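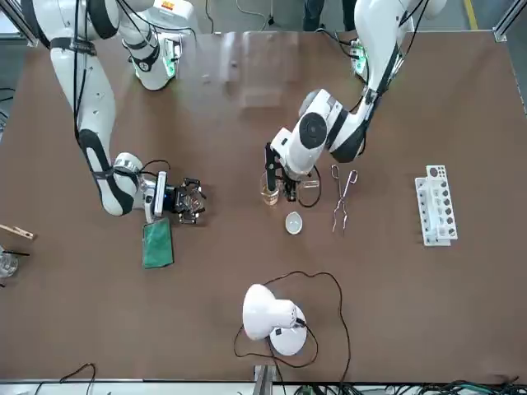

## 5. Recording Demonstrations: Bench Tasks

This section covers recording teleoperated demonstrations on the Dunton two-arm bench with the Petell recorder. It assumes the arms have been mounted and homed (Section 3) and the leader controls have been paired (Section 4). Revision of April 7, 2020.

A *demonstration* is one complete run of one task, from the start pose to the end pose. An *episode* is the file the recorder writes for that run. A *set* is all the episodes that share one task card.

> **CAUTION:** The arms hold position only while powered. Before switching off, lower both grippers to the park height and support the forearms. Do not switch off with an arm above glassware.

### 5.1 Preparing the bench

1. Clear the bench of anything not listed on the task card. Items that stay on the bench between sets, such as the lamp, must be listed as fixed items.
2. Route cables so that neither arm can catch one at full reach. A lamp cord may lie on the work surface, but its position must be the same for every episode in a set.
3. Place the task items. For the Dramel bench kit these are the test tube rack, crucible tongs, beakers and small dishes.
4. If the task uses liquid, use colored water. Fill the beaker before it goes on the bench, and keep the level low enough that a slow tip of the wrist does not reach the rim.
5. Wipe the surface and let it dry.
6. Check that the indicator light on each arm base is green. If either light is any other color, go to Section 9.

**Note:** Do not tape outlines on the surface to mark item positions. The tape is visible to the cameras and the learner will use it. Store a reference view instead (5.2, step 4) and place items against the overlay.

### 5.2 Checking the cameras

The recorder takes the fixed view, the head view and the wrist views at the same time. All views must be live before the first episode is accepted.

1. Open **Session > Views**. Each view should refresh without stutter.
2. Move each arm to the start pose. In the wrist view, both fingertips should be visible at the lower edge with the gripper fully open. If only one is visible, loosen the bracket, turn the camera and tighten again.
3. In the head view, confirm that the far row of items is not hidden behind a forearm. Move the start pose outward if it is.
4. Select **Store reference**. The overlay is kept with the set and cannot be edited later.

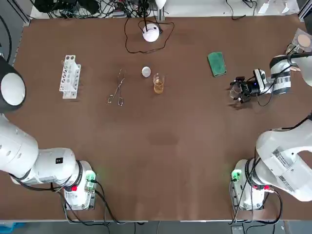
5. Lock exposure and white balance in every view. Automatic exposure shifts when a white forearm passes close to the lens, and the shift is recorded along with the motion.
6. Run **Sync test**. The largest offset between any two views must be 2 frames or fewer. A set recorded above this limit is rejected at upload.

### 5.3 Recording an episode

1. Load the task card and read the instruction line. It is stored as the text label for the episode, so the motion must match it.
2. Bring both arms to the start pose, grippers open.
3. Press the left pedal once. A short tone marks the start.
4. Perform the task at an even pace. Pausing before a grasp is allowed; hovering while deciding what to do next is not.
5. Return to the end pose and press the left pedal again.
6. Mark the episode **Keep**, **Fail** or **Discard**.

Use **Fail** when the task was attempted and not completed, such as a dropped item. Failed episodes are kept in a separate folder and are useful for training the success check. Use **Discard** for operator errors - wrong card, wrong arm, pedal pressed early.

An episode ends automatically after 90 seconds. If most runs come near the limit, split the card into two tasks.

> **CAUTION:** Keep hands and sleeves out of the reach of both arms while the pedal light is on. To reset items, release the leader controls first.
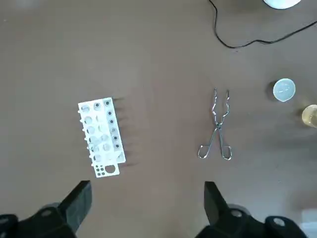
### 5.4 Varying the layout

A set recorded from a single layout produces a policy that works only on that layout. After every tenth kept episode:

- Move each task item by at least its own width.
- Turn long items, such as the rack and the tongs, to a new angle.
- Change which neighbors stand next to the target item.
- Leave fixed items where they are.

Thin metal items need more variation than the others. Reflections change with angle, and the gripper has little clearance under the wire.

### 5.5 Closing the set

1. Select **Session > Close set**. The recorder checks each file for dropped frames and missing joint data.
2. Review any episode flagged with code 113 (gripper signal lost). Discard it if the gap falls within a grasp.
3. Upload to the Iwasaki store. A single upload may hold up to 3000 episodes; larger sets are divided by the recorder.
4. Park both arms and switch off as described at the head of this section.

Local copies are not deleted after upload. See Section 8 for clearing the drive.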